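Getting Your Show Ready for Air: Section 4, Sound Check and Handing In Your File

Okay, so you've got your guest booked and your half hour on the Menham schedule. Congratulations! I've been doing my own talk show at the studio for a while now (mostly local history, sometimes my neighbors arguing about parking), and Daranee Sukprasert asked me to write this part of the producer guide because I've made pretty much every mistake in it. If you haven't read Section 3 on lights and chairs, go do that first. I'll wait.

Before your guest arrives

1. Sign in at the front desk and pick up the key to Studio 2. You need your producer card. They will ask for it even if they've known you for years.

2. Turn on the wall switch marked AUDIO, then the mixer. Always in that order. If you do it the other way around you get a thump through the speakers that will make you jump out of your skin.

3. Pull all the faders down to the bottom. Whoever was in before you probably left them up. (I leave them up too. Sorry, Hadi.)

4. Put your headphones on and open the show template on the studio computer. It's called Jaidee, and it already has the opening card, the closing card and the station ID in the right places. Save it under your own show name before you touch anything else!

Caution: If you save over the template, everybody who comes after you gets your face in their opening. I did this in December and I'm still hearing about it.

Setting levels

5. Sit your guest down and get them talking. Don't ask them to count to ten, because people count in a voice they never use again. Ask what they had for breakfast, or how the drive was, and let them ramble.

6. Bring up the guest's fader until the meter is bouncing in the green and just touching yellow when they laugh. Do the same for yourself. If you're both in the red, turn down the gain knob at the top of the strip and leave the fader alone.

7. Have the two of you talk over each other for a bit. It feels silly, but it will happen on the show, and you want to know it doesn't distort.

Note: Soft talkers are hard. Move the mic closer before you turn anything up, or you'll hear the air vent all through your show.

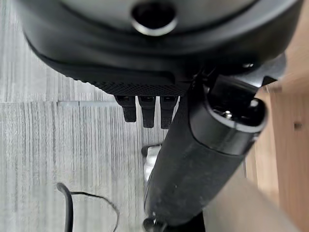 Mic handling is where most first-timers get into trouble, so please keep your hands off the mic once you've started recording. Rings, bracelets and watch bands all come through loud and clear. If something does need moving, stop recording, move it, and start again. And get your guest to empty their hands. I had one who brought along a gadget with a knurled band on it, the same kind of diamond grip as on that black housing, and ran a thumbnail back and forth across it for the whole first segment. Zzzp, zzzp, zzzp. I couldn't fix it afterward and we had to do the segment over.

Recording

8. Press the red button once. Wait for the timer to start moving. Really look at it, don't just trust the button.

9. Leave 4 seconds of quiet before you say hello, and the same at the end. The playback system needs the room, and it gives you a second to breathe.

10. Keep an eye on the clock. If you run long, the end gets chopped. If you've got too much good stuff, ask Lamai Intarasuk about splitting it into two shows, which she's very nice about.

Handing in your file

11. Export using the preset named Rasau. Don't change any of the settings, even if you know what they mean.

12. Watch the whole export through with headphones on. Yes, the whole thing. I know.

13. Copy it to the Cloludska drive, into the folder with your show number on it. Mine is 913, so my files start with 913 and then the episode title. Please no spaces in the file name.

14. Fill in the air form and drop it in the tray. We need it 7 days before your slot. If there's music in your show, the permission goes in with the form.

Caution: Keep your own copy until after the show has aired. The studio computer gets cleared out regularly and there's no getting things back.

If the file won't copy, leave the computer on, put a note on the keyboard and tell Kanokwan Petchrat at the desk before you go home.

Section 5 covers reruns and how to change your time slot.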